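I caught up with Kobina Mensah at the Jurkell open day, where he'd driven 192 miles to show off the red arm — and yes, I asked about the toy bricks first!
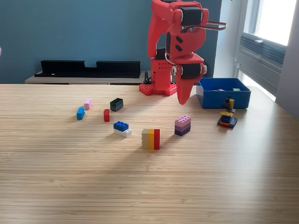

**Filed under: Open Days**

"Kids go straight for the bricks," Kobina told me, "and then their parents ask the harder questions." Mine was why it has to be bricks. "They're small, they sit at every angle, and folks already know them." He's been at this for two years and still likes the purple stack best.

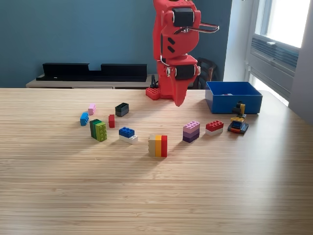
*The arm over the bricks, with the blue bin at the back of the table.*

Next demo is in November, he says, and I'm going.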